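Media Studies: Factual Entertainment
Handout for session 3: The makeover and rescue format

Read this before the seminar. You will need the episode breakdown sheet from last time as well, so bring it with you.

What counts as a rescue format

A rescue format is a reality programme in which an outside expert arrives at a failing business, home or family, finds fault, sets changes and leaves. The expert may be a chef, a hotelier, a decorator or a dog trainer. The subject matter varies a great deal but the running order hardly does, and the running order is what we will be looking at.

Our main text is Prernley, the hotel series you watched in the screening. We will compare it with Giveo, where small shops compete for a cash grant, and which borrows half its structure from the talent show.

The running order

A commercial hour leaves the producers with less time than you would expect once the breaks, the recaps and the teasers have been taken out. Prernley divides what remains into an arrival, an inspection, a row, a refit and a reopening. The row nearly always falls just before the middle break. In the episode you watched, the owner walks out of the kitchen and the break comes before we find out whether she is coming back. She is back within a few seconds of the programme returning. Look at the light in the window behind her and decide for yourselves how much time passed between the two shots.

The refit is the shortest part on screen and the longest in production. Viewers are shown a few seconds of painting and a new sign going up. The work itself is usually done by a contractor who is never named, and the owners are sent elsewhere so that their reaction can be filmed fresh.
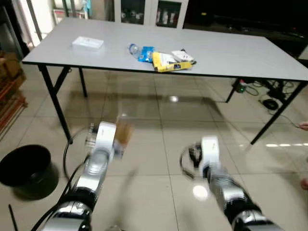

The reaction shot is the thing the whole episode is built to deliver. It is filmed with several cameras because it can only be done once with any conviction. If the owner's response is flat, the editor can lengthen it with music, cut away to a relative, or bring in a line of interview recorded later. You should be able to spot the later interview by the clothes and the background, which will not match the rest of the day.

Casting

Applicants to Giveo fill in a long form. In the series we are studying, 900 shops applied and 13 were filmed. Keep that ratio in mind when you write about whether the people on screen are typical of anything. Producers look for a clear problem, a disagreement within the family or staff, and someone who talks easily. A shop that is losing money quietly, run by two people who agree with each other, will not get past the first phone call.

Casting also explains why the same types come round again from series to series — the stubborn father, the son who wants to modernise, the loyal employee who has not been paid. None of this means the people are acting. They have been chosen, and then the edit has chosen again.

Truth and performance

Górecki is the reading for this week. The argument is that everyone in a rescue format knows the format, including the people being rescued. They have seen earlier series and they know when they are expected to cry. Górecki calls this "trained surprise". The chapter is 20 pages and the first half matters most. You can skim the section on Jirnska unless you plan to write on game shows.

Some terms to use correctly in your essays:

Actuality: footage of events as they take place, without interview.
Pick-up: a shot recorded afterwards to fill a gap.
Frankenbite: a sentence assembled from separate pieces of speech.
Sting: a short burst of music marking a turn.

For the seminar

Choose one scene from Prernley, no longer than 3 minutes, and log every cut. Note where the sound comes from in each shot and whether the speaker's mouth is visible. Lines heard over the back of someone's head are worth marking — they are the easiest to move or rebuild.

Essay titles go up in November. Anyone who wants to use a series not on the list should ask first, with the title and the episode number.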